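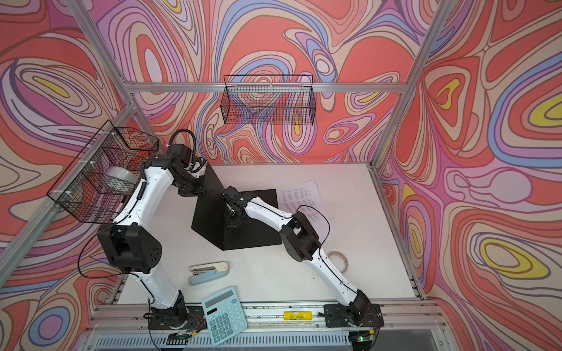
机の上の書類仕事を2本の腕のロボットに手伝わせてみたい、でも設備を丸ごと買うのはちょっと……という会社に向けた貸し出しサービスが、2月からコストサイドで始まります。名前は「プレルキネ(Prerkine)」。手がけるのは、卓上型ロボットの組み立てと調整を続けてきたズルトロウ(Zultlow)で、これまで取引先の研究室などに個別に納めていた作業台を、一般の事務所や小さな工房でも月ぎめで借りられるようにしたものです。

料金は月1,640ユーロ、契約は12か月から。腕2本と作業台、制御用のパソコン、それに設置の日の立ち会いと操作の手ほどきまでが含まれています。消耗品と、こちらの不注意で落としたり挟んだりして壊した部品の交換は別料金になるそうで、このあたりは契約の前にじっくり読んでおいたほうがよさそうです。

町なかの小さな事務所にとって月1,640ユーロはけっして軽い金額ではありませんし、取材に行く前は正直なところ、どんな人が借りるのだろうと首をかしげていました。ところが説明会の席に座ってみると、印刷所の方、会計事務所の方、学校で教材の準備をしている方と、思いのほかいろいろな顔ぶれがそろっていて、質問もなかなか途切れません。予定の時間を過ぎてもまだ手が挙がっていて、用意されたコーヒーがすっかり冷めてしまったくらいです。

運営の責任者を務めるイツィアル・バリオスさんは、もともと製本の仕事をしていた方で、紙の扱いの話になると声がひときわ弾みます。「紙って、見た目よりずっと気難しいんですよ。一枚だけつまむのも、端をそろえるのも、人なら指先でなんとなくやっていることでしょう。それを機械に覚えてもらうのに、どれだけ紙をくしゃくしゃにしたことか」。笑いながらそう話してくれました。

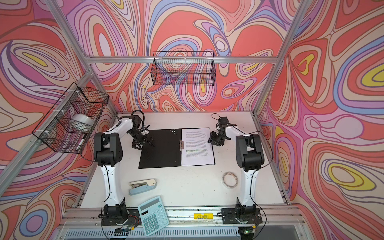

プレルキネで最初に選べる作業は、書類をそろえる、ファイルのところへ運ぶ、文具を決まった場所に戻す、といった机まわりのものが中心です。特別な治具や専用のトレーを使うこともできますが、ホチキスや電卓、テープのような、どこの事務所にもある品をそのまま置いて練習させられるようにした、というのがバリオスさんたちのこだわりだとか。借りる側が自分の机から持ってきた文具でも構わないそうで、この話が出たとき、前の列の方がさっそく鞄から使い込んだ穴あけパンチを取り出して、これは大丈夫かと聞いていました。答えは「重さを量ってから」。腕の先で持てる重さには限りがあるので、持ち込みの品は最初の打ち合わせで一つずつ確かめることになっています。

作業の覚えさせ方は、人が手元の操作用アームを動かして手本を見せ、それを何度も記録していくやり方です。バリオスさんのところでは、サービスを始める前の試験期間に442回分の手本を集めました。多いと感じるか少ないと感じるかは人それぞれでしょうが、説明会では「うちの仕事だと何回やればいいのか」という質問がいちばん多く出ました。これについては、紙の種類や机の広さ、求める丁寧さで変わるため、その場で数を約束することはしていないとのことです。はっきりした数字がほしかった方には物足りない答えだったかもしれませんが、約束しないと言ってもらえたことで、私はかえって安心しました。

利用者への手ほどきを受け持つのはブリタニー・チャンさんです。初日は午前9時に来て、設置場所の確認、電源と非常停止ボタンの確認、それから腕を空のまま動かす練習と進みます。チャンさんによると、慣れない人ほど左右の腕を同時に動かしたがるそうで、「まずは片方で押さえて、もう片方は休ませておく。それだけで、ぐっと楽になります」とのこと。実際に操作席に座らせてもらいましたが、確かに両手を別々に働かせようとすると、頭の中がこんがらがってしまいます。ピアノを習い始めたころを思い出して、何だか懐かしい気持ちになりました。

もう一つ教わったのは、指先を下ろす角度のことです。紙の真上から下ろすのか、端のほうから寄せるのかで、次の動きがずいぶん変わります。チャンさんは操作席の横で、もう少し手前、そう、そこでいったん止めて、と根気よく声をかけてくれるのですが、画面ではなく腕そのものを見るようにと言われてから、ようやく少し落ち着いて動かせるようになりました。
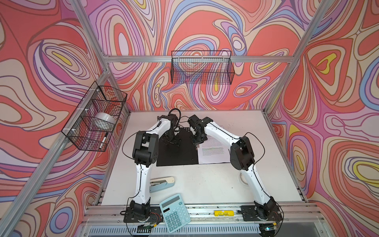 気になる点も書いておきます。まず、速さ。急ぎの書類を次々にさばくような使い方は勧めていない、とバリオスさんははっきり言います。手で配ったほうが早い場面はいくらでもあって、試験に協力した事務所のなかにも、忙しい時期は腕を止めて人だけで片づけていたところがあったそうです。それから、置き場所。作業台のまわりには人が回り込める余裕を取る必要があり、壁にぴったり寄せて置くことはできません。申し込みの前に部屋の寸法を測って送ると、置けるかどうかを見てもらえます。

書類の中身の取り扱いについては、会計事務所の方から念入りな質問がありました。作業台の上は記録用のカメラに映りますから、顧客の名前が入った書類をそのまま練習に使うのは避けてほしい、というのがズルトロウの考えです。練習には見本の文章を印刷した紙を用意すること、記録を手元だけに保存するか、調整のために預けるかは契約時に選べること、途中で変えたくなったら書面で申し出ること。資料にはここまで書かれていましたが、預けた記録がいつ消されるのかについては記載がなく、尋ねたところ、受け付け開始までに書き足すという返事でした。

故障のときの対応は、平日の日中なら電話で受け付け、電話で直らなければ係の人が出向きます。腕が1本だけ動かなくなった場合に、残りの1本で作業を続けてよいかどうかは作業の内容次第で、自己判断では再開せず、必ず先に連絡を、と念を押していました。

なお、いきなり12か月は不安だという声に応えて、貸し作業場「クエスタ(Cuesta)」に体験用の台が置かれることになりました。こちらは予約制で、1回2時間。チャンさんか、もう一人の指導員が付き添います。持ち込みたい文具や紙の見本があれば、予約のときに品名と大きさを伝えておくと話が早いそうです。体験だけで帰っても構いませんし、その場で契約を勧めることもしません、とチャンさん。体験の料金は調整中で、受け付けが始まる2月にあわせて、クエスタの入り口の掲示板とズルトロウの窓口で案内されます。

説明会の終わりごろ、例の穴あけパンチの方が、もう体験の予約はできるのかと尋ねていました。受け付けはまだでしたが、チャンさんが名前と連絡先を控えていましたので、始まったら連絡が行くことになっています。ほかの方も、希望があれば同じように窓口で連絡先を預かってもらえます。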